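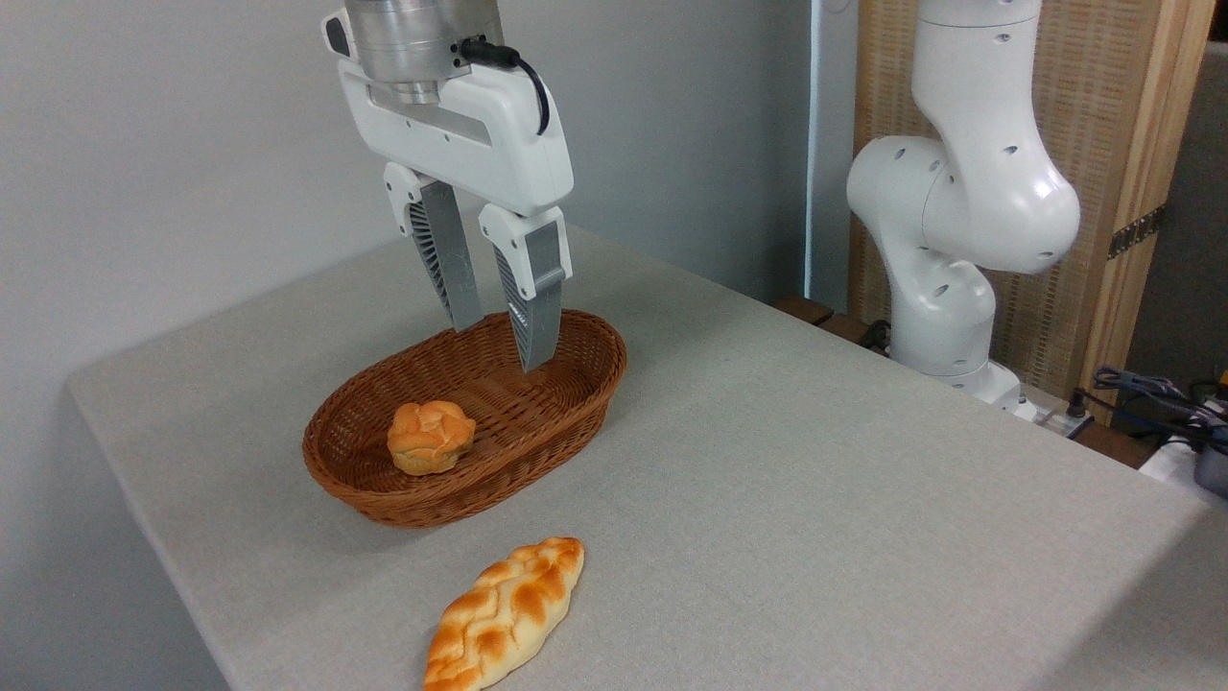
Home | List Archive | By Thread | By Date | Subscribe | Help

Cetwood Bakers list
Subject: Re: Bread baskets, and which loaf goes in them
From: Jae-hoon Gil
Last updated: 2026-10-18

Hermine Danzer wrote:

> I have a shallow oval wicker basket, and I've taken up braiding. My
> four-strand loaf comes out longer than the basket, so it either
> sticks out at both ends like a canoe on a small car or goes on the
> table. Do people buy bigger baskets or make smaller bread? Also, can
> I proof in this one? My sister says a basket is a basket.
>
> Hermine

Hermine,

Your sister has clearly never peeled brioche dough out of wicker with a butter knife. I have. It was April, I had guests, and we ate crackers.

Proofing baskets are made for the job and get floured like a dance floor. The wide reddish-brown kind with a rolled rim is for serving. Put baked bread in it, preferably bread that has cooled, and everybody keeps their dignity.

As for size, I gave up years ago. The round roll goes in the basket and the braid lies in front of it on the table. A braid is all elbows and pointed ends and looks annoyed in a container anyway. A round one with a lumpy, scored top looks settled the moment you put it down, even if you shaped it badly, and I generally have.

If you insist on fitting the braid, lay it along the long axis and measure before you shape. Mine starts as strands of 38 centimeters and still outgrows the basket I bought for it at Lorberg. Johanna Egger tucks the ends under, which works, though you lose the points and she will tell you that you didn't need them.

Pale creases between the strands are fine, by the way. You asked last month and got 30 replies, most of them about ovens. The tops brown first. If the creases feel doughy, give it longer with foil over it. If they're only cream-colored, leave the poor thing alone.

To clean the wicker, use a dry brush. Benedikt soaked his and it now rocks.

Jae-hoon

P.S. Xolani, you still have my dough scraper.

Previous message | Next message | Reply to list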